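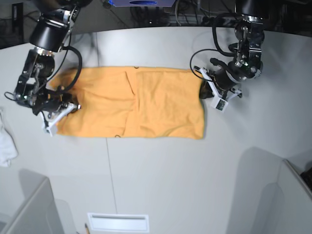
Folding cell, Flumby, 23/12/2019. Cable dressing on both arms, and long overdue. The old ties had the runs pinned flat at the wrist, and Flumby sulked with a comms fault every time it had to reach. Both now hang in a proper loop off the arm, with enough slack to pull a cloth out sideways without tugging a plug. Veronika Wyss calls it the spaghetti method. She is welcome to redo it.

1. Finger pads. The Tultow ones had gone shiny, so they went in the bin and the Pluvel ones went on. Torque is still 2 on the little driver. Checked with the yellow cloth bunched up against the white one, fingertips down in the join.

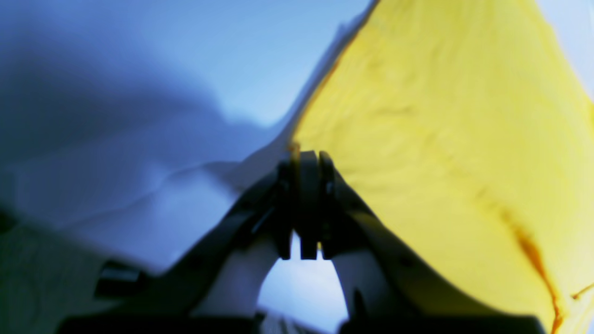

2. Grip current. Dropped from 600 to 200 on the left arm. It had been holding laundry as if laundry might escape.

3. Stretch test along the table, left gripper at the waistband, right one at the leg end. Set the hold at 19 seconds. Note to whoever sharpens pencils down here: park them further from the vent plate.
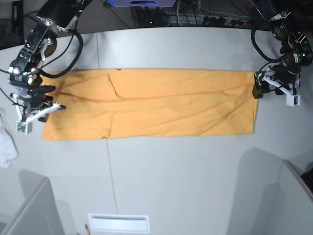 1 min read

4. Wrist cameras. Wiped both lenses, then reran the Serrano check. Colour still leans lemon compared with the overhead view, where the same stuff comes out mustard. Left alone until June, when somebody may care. What I need from it is the pads meeting squarely on a pinched corner. 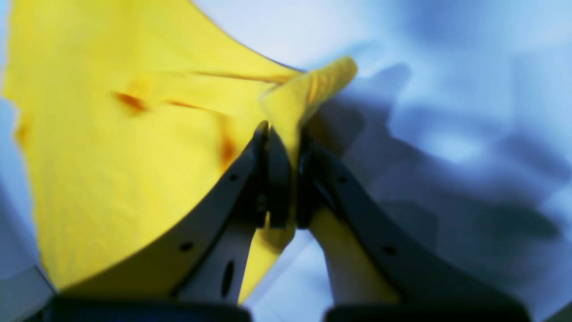 Page last changed: 23 December, by V. Wyss

Still to do: spare ties, and a label for the left arm's supply that isn't in my handwriting.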